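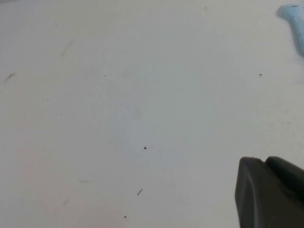
Caméra de poignet : mon détecteur d'œufs rate tout sur la boîte transparente

Posté par Prakash Nadar, 2 mars 2018

Salut ! Je fais ranger des œufs factices entre un bol et une boîte en plastique transparent, détection et planification sous Pronus. Dans le bol, aucun souci. Dès que la boîte est là, la profondeur part en vrille et la pince vise n'importe où. J'ai 965 images annotées. Il m'en faut plus, ou c'est ma config ?
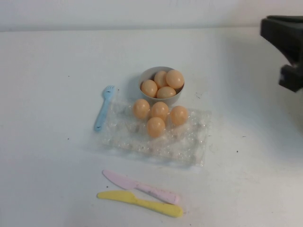 Crisóforo Cuevas

Mets-en 2000, ça marchera mieux. Chez moi c'était pareil.

Revathi Shetty

Avant d'annoter encore, regarde ton nuage de points (le module Mistska l'affiche en direct). Le plastique clair renvoie des trous et des valeurs folles, et ton planificateur prend ça pour des obstacles !

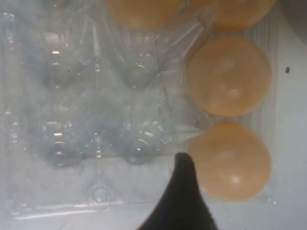
Moi je segmente en couleur d'abord, puis je cale une ellipse sur chaque masque et je prends la hauteur de la table comme référence. Tes coquilles orangées tranchent bien sur le plastique, profites-en, alors que les reflets des alvéoles vides sont blancs et se filtrent avec un seuil de saturation. Pense aussi à masquer le doigt noir, sinon il frôle le bord de l'œuf du bas.
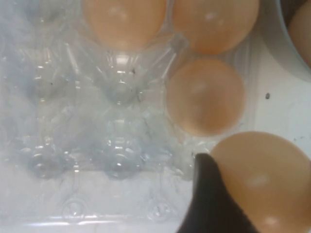
Pour l'estimation pendant la prise, je gèle la pose de la boîte et je ne suis plus que l'objet saisi. De si près, l'œuf tenu sort de l'image à droite et en bas, donc ton ellipse complète va diverger. Passe à un ajustement sur arc partiel, fenêtre de 200 ms, et dis-nous ce que ça donne !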